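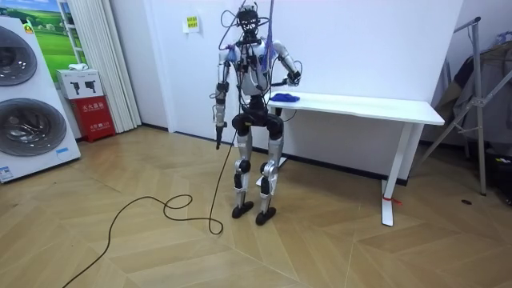

Herringbone-style flooring in a light wood look, with a white table.

The zigzag floor has come back to Lemitthorpe, and it has come back through the side streets first. Walk up Staniforth Road on a warm evening in July, when people leave their front doors open, and you will see it in hallway after hallway. Some of these floors are as old as the houses. Many went down in the past year.

For decades the old ones were hidden. Carpet went over them, then vinyl, then more carpet. Owners who pull it all up now tend to find blocks stuck down in black tar, a few missing by the radiator, and a patch near the kitchen where a wall used to be. Most of it can be saved. Loose blocks are lifted, scraped clean and glued back in the same order, so it pays to number them in chalk before the first one moves.

Fovness, a salvage yard behind the rail station, sells reclaimed blocks in bundles of 200. The yard has had a waiting list for the narrow size for most of the year. Buyers are told to take an extra bundle, as old blocks vary in thickness and some will crack when the tar comes off.

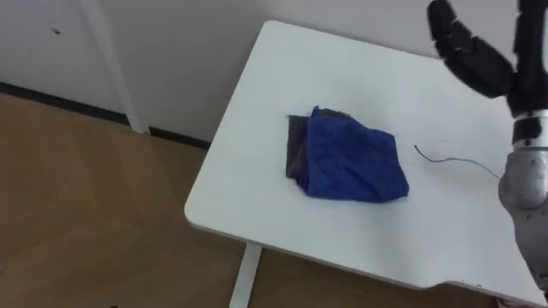 Cost is where most people stop and think. One couple on Staniforth Road used 1072 blocks in a front room of ordinary size and paid a fitter for three days. Sanding was extra. Their neighbors chose click-together boards from Brutico with the pattern already printed on, did the job themselves over a weekend, and spent more than $1000 less.

Fitters disagree over which is the better buy. Real blocks can be sanded again and again. Printed boards cannot, but they stand up well to dogs and chair legs, and a damaged one can be swapped out if you kept a spare box.

Direction matters too. The points of the zigzag usually run toward the main window or away from the door. In a long hall they should follow the length of it. Start from a center line, snapped in chalk, and check it again after every few rows, because a small error at one end will be a wide gap at the other.

Related
Getting tar off old floor blocks
Is your subfloor level? How to check
Rugs that suit a patterned floor
A morning at the Fovness yard
Painting baseboards after a new floor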